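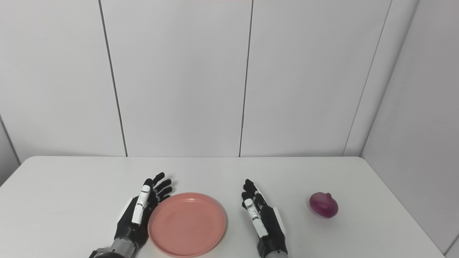 Do we need to buy more plates before the April lunches start? The meeting's answer was to wait, use what is already in the kitchen, and look at it again after the second lunch.

Minutes of the shared kitchen meeting, Waren House
2019-03-24, upstairs room

Minutes of the last meeting
Accepted, with one correction. The last minutes said that the new drying rack "solved the space problem by the sink." It was agreed that this was hopeful. The line now reads "a drying rack was bought."

1. Plates
A proposal was on the table to order a full set of matching stoneware from Lo Presti at a cost of 2138 for the set, delivery included. The case made for it was that the plastic plates look like picnic things and that guests at a seated lunch deserve better.

The minute-taker was asked to record that several people did not find this convincing. The salmon-pink plastic plates have a raised rim, which keeps sauce where it belongs, and they can be carried in a stack by one person. Stoneware is heavy and chips. The last stoneware the kitchen owned is now mostly under flower pots.

It was asked whether any guest had ever complained about the plates. One complaint was remembered, and on further talk it was found to have been about the soup.

The Velero catalog was passed around as a cheaper choice. The pictures were liked. The word "unbreakable" was read out twice and was not believed either time.

Decided: no order. Plates with deep knife marks are to be set aside on the lower shelf and looked at after the second April lunch.

2. Onions
The supplier in Braltau has offered red onions in 27-pound sacks at a lower price than we pay now. The offer says they will keep "for months in any cool place." The pantry is not a cool place. It shares a wall with the boiler.

Some members wanted to take the offer for the sake of the savings. Others pointed out that the savings were worked out as if every onion would be eaten, and that this was not how the winter potatoes went. There was some discussion of the winter potatoes.

A side question came up on red against yellow. Red onions look good sliced raw on a plate and were wanted for the salad. For the stew, the meeting could see no reason to pay for the color.

Decided: one sack, on trial, kept in the back hallway – not the pantry. Yellow onions for cooking, bought weekly as before.

3. The white table
A request was made to cover the white table with oilcloth before the lunches, on the grounds that onion and beet juice will stain it. The person asking had not tested this. Another member had read that oilcloth traps damp underneath, and had not tested that either.

Decided: wipe the table down after prep and leave it bare. Cutting is to be done on boards. This was already the rule, and it was noted that writing it down again may not help.

4. Lunch setup
The new plan says that 90 minutes is enough to prep, lay the tables and clear the counters. The old plan allowed more and still ran late. Nothing in the new plan explains where the time is being saved, apart from a line about "better flow."

Decided: try it once. If the first lunch is late, go back to the old times without another meeting on it.

5. Other business
The label maker is missing again. A motion to buy a second label maker did not find support.

Next meeting in April, after the second lunch, 6 p.m., same room. Please bring the Velero catalog back.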